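Thirteen Screws and a Soft Brush

The maintenance lead at Casorent keeps her tools in a cookie tin. In it are a torque driver, a soft brush, a bag of spare pads and a pencil stub she refuses to replace. She looks after the hand-held grippers the company sends out to people's homes, and she has opinions about all of them.

"People think the electronics go first," she says. "The electronics are fine. It's the pads. It's always the pads."

A finger pad on one of her units is good for 3,000 grasps if the work is mostly clothing, fewer if somebody decides to do zippers all day. She checks the texture with her thumbnail. There is a gauge for this, made by Durrani, and it lives in a drawer.

"The gauge tells me what my thumb told me, only slower," she says. "I use it when there are visitors."

Next come the linkage pins. Lint works its way in beside them, and the finger begins to close a hair late. The operator rarely notices, but the log does. Her cure is to open the fingers all the way, brush from the pad end down, and work the trigger 30 times before looking at the log again. Oil is forbidden. Last October a well-meaning operator used the sewing machine kind, and the unit came back wearing what she describes as a sweater.

"I kept the sweater," she says. "It's in the tin."

Calibration takes three minutes and causes most of the arguments. The fingers have to be zeroed fully closed, with nothing between them, and then zeroed again fully open. Operators skip the second part. The Clurix software lets them, for which she has not forgiven it.

"It gives you a green light either way — a very cheerful green light. I asked for a yellow one. They said it was on the list."
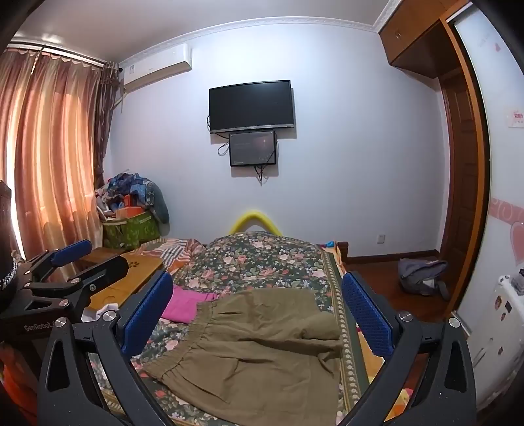
Cloth, in her view, is the hardest thing you can hand to a gripper and the best way to find out what's wrong with it. A box will forgive a sloppy zero. A waistband won't. If the two fingers don't meet squarely, the elastic slides out on one side and you get half a pair of pants and a bad mood.

"I'd take an hour of laundry over any test bench," she says. "We had a test bench at Fusside. Lovely thing. It picked up the same foam block for a year and everybody was very proud of it."

Her last job on any unit is the housing, held shut by 13 small screws. She tightens them in a crossing pattern and marks each with the pencil. The manual says to replace any screw that has been removed twice. She has read the manual, she says, and wishes its author well.

The next unit is already on the bench with a note taped to it. The note says "feels weird." She turns it over, looking for a second page.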